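Planning the Purchase of a Two-Arm Manipulator: Budget and Selection Report
Final Project Report, Bindcombe Technical Institute
Submitted 8/6/21

1. Purpose of the Project

The department has one fixed arm, which is shared by all laboratory sections and is in use for most of the teaching day. The project team was asked to prepare a purchase plan for a two-arm mobile manipulator that could be used for household tasks such as opening drawers and handling small objects. The plan was to cover the machine, its grippers, software, training, floor space, and upkeep. The team was also asked to say what should be bought first if the full amount is not approved.

The work began in April with a survey of the four laboratory sections that would share the machine. Their requests differed widely. Two sections wanted reach above all, one wanted a heavier payload, and one asked only that the machine fit through the existing laboratory door.

2. Budget Limits

The department set a ceiling of $78,000 for all costs in the first year. Shipping and installation are included in this amount. Electrical work is not, as it will be charged to the building account. The team set aside $6,000 for replacement finger pads, cables, and other parts that wear out — an item left out of the plan for the fixed arm, which was later out of service for most of a term.

3. Options Reviewed

Three suppliers answered the request for quotations.

Flasum offered a complete two-arm system with parallel grippers and a one-year warranty. The quotation was within the ceiling but did not include on-site training. Delivery was given as 7 weeks from the date of order.

Sekham offered a lower base price, with the second arm sold as a later addition. This would spread the cost over two budget years. The team noted that the control software would have to be licensed again when the second arm is added.

Lumbao offered the longest reach and the best warranty, at 48 months. Its quotation was over the ceiling before parts were considered, and the supplier declined to price the system without its own service contract.

4. Use of Simulation Before Purchase

The team recommends that no order be placed until each section has tried its planned exercises in simulation. The cost is limited to one workstation and staff time. Reach, gripper opening, and sensor position can be compared in this way, and a poor match can be found before money is committed. Simulation does not settle questions of noise, wear, or floor loading, and those must be checked with the supplier.

Views from the simulated room used in this work follow. 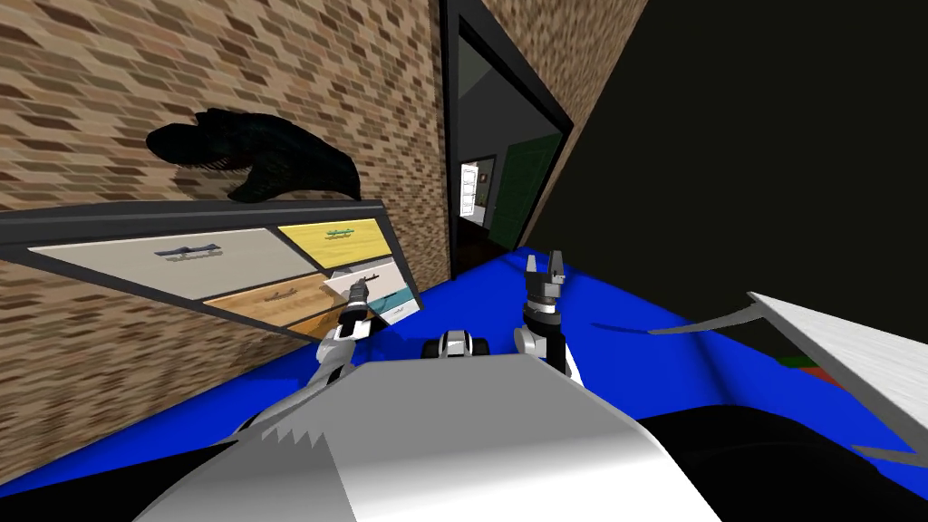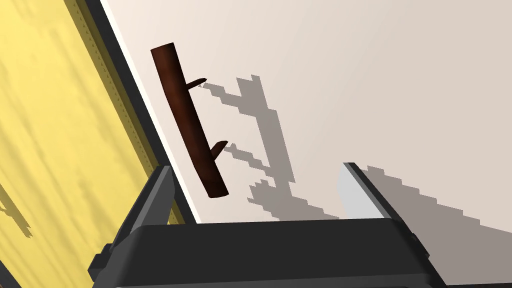
Open gripper fingers, as in the other two views:

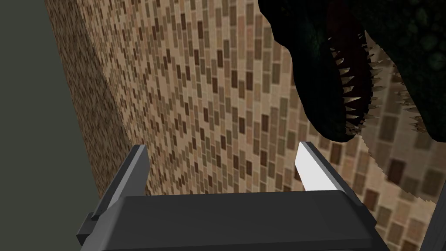
Could the department buy one arm now and add the second later?

It could, under the Sekham quotation, but the team advises against it. The second software license removes most of the savings, and two of the four sections could not run their planned exercises in the first year. If the full amount is not approved, the team would prefer to buy the simulation workstation at once and hold the remaining funds for the Flasum system in the next budget year. The parts allowance should be kept in either case.

5. Recommendation

The team recommends the Flasum system, subject to the results of the simulation exercises and a written price for training. The quotation should be renewed before the order is prepared, and the door width should be measured again with the frame in place.

Bindcombe Technical Institute | Contact the Department Office | © 2021 | Back to top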